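Pinumach, week three: more clutter, better grasps

So I finally have numbers! Regular readers (hi, both of you) will remember that Pinumach is my little side project where I train a grasping policy entirely in simulation and try to work out what the training scenes should look like. Last time I was grumbling about how my policy picked things up beautifully on a bare table and then fell apart the moment I put anything else next to the target.

The obvious thing to try was adding junk. I'd been putting it off because placing objects by hand is dull, and my first attempt at doing it automatically kept spawning bowls inside other bowls, and the physics engine does not enjoy that. On Tuesday I sat down and wrote a proper placement script. I call it Hosutora, and it's a couple of pages of Python that drops household stuff onto the tabletop, checks for overlaps, lets everything settle and then saves the scene.

After that I made two training sets of 2000 episodes each. One has the target object alone on the table. The other has the same targets, the same arm and the same starting poses, plus whatever Hosutora felt like throwing in. Same network, same training settings, same everything else.

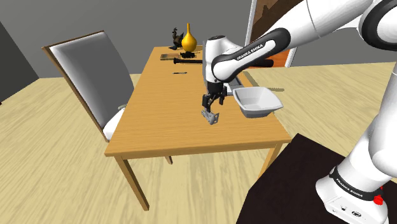

One of the cluttered scenes, with the metal bracket as the target. Rooster and yellow vase at the back.

For testing I used 132 cluttered layouts that neither policy had seen, with 11 target objects spread evenly across them, so 12 tries per object. A try counts as a success if the object is still in the gripper after being lifted and held for 50 simulation steps. The policy trained on bare tables managed 61 out of 132. The one trained with clutter got 94. I ran the whole thing again with a different training seed because I didn't believe it, and got 58 and 97.

The part I find more interesting is where the wins came from. I assumed the clutter policy would mostly be better at not bumping into things, and it does bump less, but when I went through the failures from the bare-table policy most of them weren't collisions at all. It was going for the wrong object! Anything dark and long pulled it off course, and it would happily close on a handle lying near the target and lift that instead. With a bare table there had only ever been one thing to reach for, so I guess it learned "go to the thing" and left it there.

Thin folded metal parts are still a pain for both policies. The bracket was the worst of the lot, 3 out of 12 even with clutter training. I think the gripper comes down at a slightly wrong angle and the part pivots between the fingers, but I need to log the contact forces before I say that too loudly.

Also worth saying: this is all sim. I have no idea yet how much of the gap survives on real hardware, and I'd want more than two seeds before I put it in anything fancier than a blog post.

Next up is how much clutter is enough. Right now Hosutora picks the number of extras at random, and I'd like to sweep it properly - one extra, two, four, and so on until the table is full. Training takes most of a night per run on my machine, so that will probably be a June post. The placement script needs a cleanup before I share it (there's a function in there called fix_bowl_again), but I'll put it up with the test layouts once I've done that.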